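Home | Projects | Reports | Students | Contact

Call Quality of Low-Cost Wired Earphones with Inline Microphone
Project report, Birsen Karaca

1. Why I chose this subject

Many students in my dormitory make their calls with cheap wired earphones. They complain about the voice on the other side and almost never about the music. Reviews give a lot of space to bass and treble, but the microphone receives one sentence or nothing. I wanted to measure the microphone part in a simple way.

2. Earphones and method

I used three models: the Penano, the Onemura and the Qian. All of them have one button and a small microphone on the right cable. I bought them in the same shop in January, so their age is the same.

For the speech material I prepared 23 short sentences. Each sentence was read in a quiet room, in a corridor and beside an open window facing the street. The recordings were made over a normal phone call and saved at the receiving side. After I removed the calls which were disconnected, I had 493 usable clips.

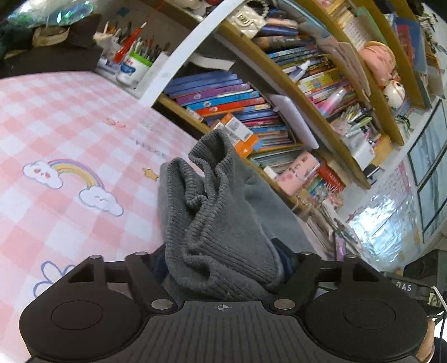 The clips were played in random order to 12 listeners. They wrote down the words they understood and gave a mark for comfort. The listeners did not know which model they were hearing. Every session was kept under 8 minutes, because in my first trial people became tired and their marks went down.

3. Results

In the quiet room the three models were very close, and I can not say that one is better. In the corridor the Onemura gave the clearest words. The Qian sounded louder, but listeners described it as sharp, and they often confused "s" and "f". Beside the window the Penano had the most difficulty, especially when a bus was passing.

The position of the microphone had more effect than I expected. When it touched the collar of a shirt, all three models lost many words. I repeated this part with a small clip on the cable and the marks improved for each model.

4. Limits

I had only one sample of each model, and one speaker with an accent. The phone network also changes the sound, and I could not control it. For the next term I asked to use the sound room in the Pirnanham building, where the street noise can be played from a loudspeaker at the same level each time.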